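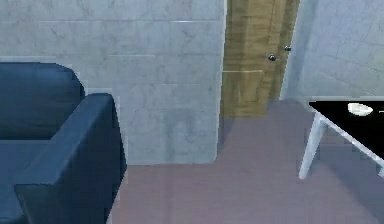 Skondano Coalition Statements is a text dataset of public statements made by parties in the governing coalition of the Skondano regional assembly. It covers one term and was built to study how coalition partners respond, or fail to respond, when one of their own members is criticized. Statement tone is coded on a blue scale in the charts, and the darkest step is a navy, used for "no comment on record." Lighter steps mark partial replies and full replies.

Contents

The release has 800 statements in one CSV file, statements.csv, encoded as UTF-8. Each row is one statement. A second file, events.csv, lists the 88 events the statements were matched to. The two files join on event_id.

Fields in statements.csv

statement_id: integer, unique
event_id: integer, matches events.csv
party: Helleso List, Wihongi Alliance, or Independent
channel: press release, floor speech, interview, or social post
reply_type: full, partial, refusal, or none
text: full text as published, line breaks removed
lang: two-letter code

A row with reply_type set to "none" has an empty text field. These rows record that a party was asked for comment and did not answer. Do not drop them when loading the file. Some readers turn the empty string into a null value, and the validation script will then report an error.

How the statements were collected

1. Press releases and floor speeches were taken from the assembly's public archive. Corrections issued later are stored as separate rows.

2. Interviews were transcribed with Fumus, our in-house tool, and checked by hand against the audio. Crosstalk was left out.

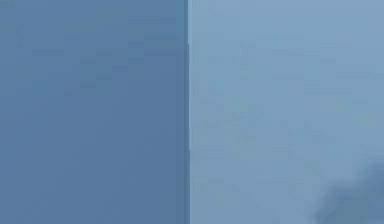 3. Social posts were saved from official party accounts only. Personal accounts of members were excluded, even where the member was speaking for the party.

Labeling

Two coders labeled every row on their own. They disagreed on 308 rows in the first pass, mostly between "partial" and "refusal." The coding guide was then rewritten and those rows were labeled again. The guide now treats any sentence that confirms or denies the central claim as at least a partial reply. A sentence that only restates the question counts as a refusal.

A test split of 200 rows is marked in split.csv. It was drawn by event, so no event has rows in both the training and test splits. Results reported on a random split by row will look better than they should.

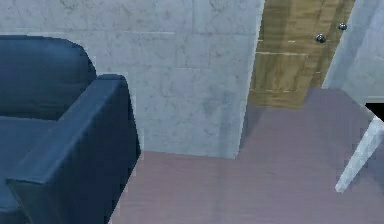

Scores should be given per party as well as overall. The Wihongi Alliance issued far more press releases than its partner, and a model that learns the house style of those releases can do well on the total while failing on everything else.

Known issues

Floor speeches from the June sitting have no time stamps. Event dates in events.csv refer to the first public report and may be later than the event itself. Independents are grouped under one label and should not be read as a party with a shared position.

Version and license

Version 1.2, released September 17, 2023. Labels and code are under CC BY 4.0. Statement texts remain under the terms of the assembly archive and the parties that published them.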